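Evaluation of the Zirura Hand-Held Gripper Kit for Household Manipulation Recording

Precious Kekana
Supervised project, robotics option

Last updated: June

1. Purpose

The department asked for a review of the Zirura kit before deciding whether to order more units for the second-year lab. The kit is sold by Nuvik as a way to record gripping motions by hand, without a robot arm, and to replay them later on an arm fitted with the same fingers. My task was to check whether one student, working alone in an ordinary room, could produce recordings good enough for the Tralden arm in the lab.

The review covers assembly, handling, recording and file transfer. It does not cover long-term wear of the fingers or the vendor's paid annotation service.

2. Kit contents and setup

The kit was delivered with the gripper body, two spare finger pads, a camera with a wide lens, a cable, a calibration card and a printed guide. Assembly took one afternoon. The guide gives the screw order for the finger mounts but no torque value, and my first attempt left one finger stiff when the trigger was released. Backing the mount screws off slightly and tightening them in alternating order fixed this.

Calibration requires opening and closing the fingers fully in front of the card. The software reports an error score, and the guide says to repeat the step if the score is too high. It does not say what counts as too high. I used the lowest score I could reach in several tries and kept that value as my limit for the rest of the project.

3. Recording procedure

All recordings were made in furnished rooms with the furniture and personal items left in place. The main task was garment handling on a bed: approach a T-shirt, close on the fabric near a hem, lift, and lay it down flat. Soft items were chosen because the lab already has good results with blocks and cups, and very little with cloth.

The camera is fixed to the gripper, so the fingers stay at the bottom of the view and the work appears between and above them. A wide lens takes in much of the room as well, and this affects how well the software can track the position of the hand.

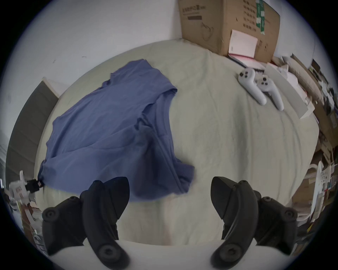
Does the kit need a robot arm to be present during recording?

Only replay needs the arm. Recording uses the gripper, its camera and a laptop for checking the files afterward.

A session was limited to the capacity of the storage card. My target was 500 usable recordings, spread over 9 sessions. Each recording had to start with the fingers open and end with them open and clear of the fabric. Recordings that broke this rule were deleted the same day.

4. Findings

Tracking was most reliable when the view contained printed surfaces, shelf edges or other fixed detail. It was least reliable when the gripper was held low over plain bedding for more than a few seconds. Raising the wrist briefly before the grasp restored the position estimate in most cases.

The fingers hold thin cotton well if the tips meet the fabric at a fold. On flat fabric they tend to slide and push up a wrinkle, which can then be gripped on a second pass. The software treats both passes as one recording, so the first pass has to be trimmed by hand.

Wrist fatigue was a real limit. The weight is forward of the grip, and after a long session my closing motion became slower and less even. Steyn, the lab technician, had the same complaint after a Thursday trial.

File transfer worked without errors, but the export tool handles only one folder at a time.

5. Recommendation

I recommend ordering two more units, with spare finger pads for each. Before they are issued to students, the lab should write its own one-page setup sheet giving the screw tightening order and a fixed calibration limit. The batch export problem has been reported to Nuvik and was still open when this report was submitted.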